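The Minister Comes to Flidell

The Transport Minister had called the people of Flidell "sleepy" on the radio, and four weeks later he was on his way there to say something about it.

He went without cameras. His office had booked the reading room of the Kereama Hotel for an hour. The road in from Dradum was under repair, so the car took the long way past the grain sheds, and he read the letter again. It had 974 signatures. The first time he read it he had noticed only the number. This time he noticed that whole families had signed one under the other in the same pen.

The remark had been about the bridge. Pundik had held meetings and gotten its bridge. Flidell had waited, and when the host asked him why, he said it was a sleepy place and perhaps it liked being one. He had meant it as a light answer. The ferry had stopped running that same week, and the nearest hospital was now 103 kilometers away by road.

"Do I apologize first or explain first?" he asked his aide.

"Apologize," she said. "Then see if they want it explained."

There were 40 chairs in the reading room and people standing behind them. A woman who had run the ferry ticket office offered him a seat. He said he would stand too.

"I said a thing that was rude and also wrong," he said. "I'm sorry for it."

The room waited. He had two pages in his jacket about budget cycles, and he left them there.

"Is the bridge coming?" a man asked from the back.

"It isn't in this year's plan."

"Is it in next year's?"

"I don't know. I can ask for it to be. I can't tell you that it will be."

Somebody laughed, not unkindly. The woman from the ticket office said that in 40 years it was the first time a minister had told them he didn't know. She asked if he would put that in writing. He said he would, and his aide wrote it down.

Afterward they moved to the side room for coffee, and people talked about the road instead – the potholes, the detour, the school bus that came late on wet days.
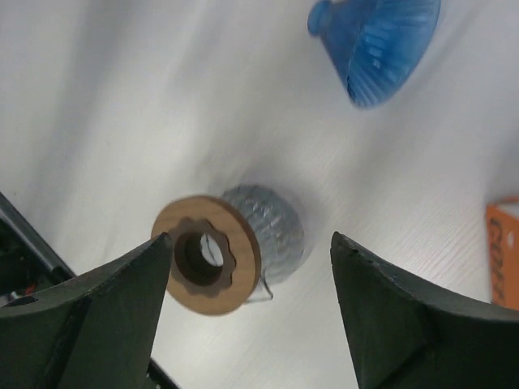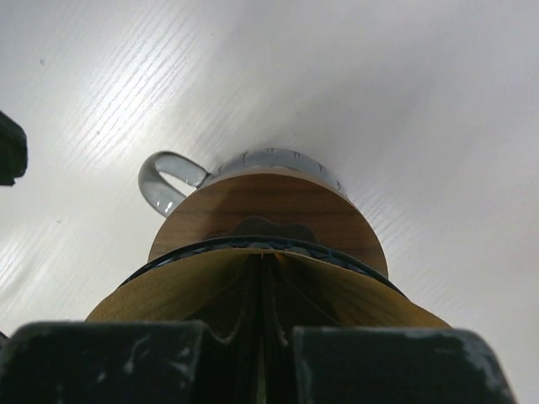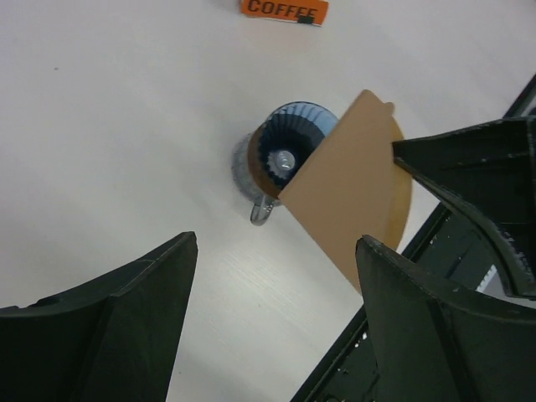

He stayed past the hour. A farmer drew the old ferry route for him on the back of an envelope and marked where the water ran shallow in September. The minister asked if he could keep it.

In the car he took out the two pages on budget cycles and turned them over. On the blank side he wrote "Flidell" and under it "ferry, until bridge." He thought about the word "until" and left it in.

"The radio people want you Thursday," his aide said. "They'll ask if you were made to come."

"What did we say last time they asked something like that?"

"We said no."

"I was, though," he said. "There was a letter."

She waited to see if he was joking, and then she wrote that down as well. The car turned at the grain sheds and took the long way back to Dradum.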